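Omidcombe Library Adds Superhero Comics Collection

The Omidcombe Public Library has received a gift of almost 300 superhero comics from the estate of a local reader. The collection covers the full run of Merkari, the masked courier series, along with 34 issues of its companion title, The Prornen Watch.

Cataloging began in October under Grímur Damgaard, head of special collections. Several early issues include the first appearances of Captain Lưu, who later took over the lead role when the original Merkari lost her powers. Letters pages and advertisements have been kept intact.

Library card holders may read the comics on site during regular hours. Up to three issues may be requested at a time - please allow one day for delivery to the desk. Issues may not be borrowed or photocopied.

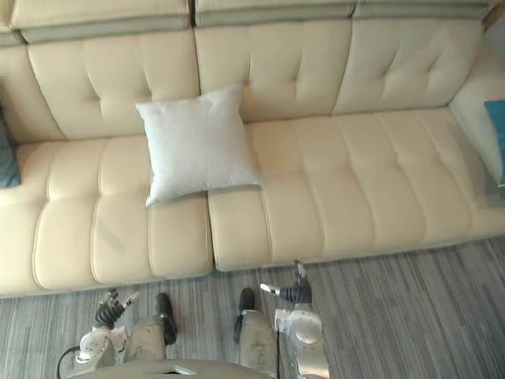

Cream sofa with tufted cushions and a striped carpet.

Requests may be made at the second-floor desk or by telephone at extension 287.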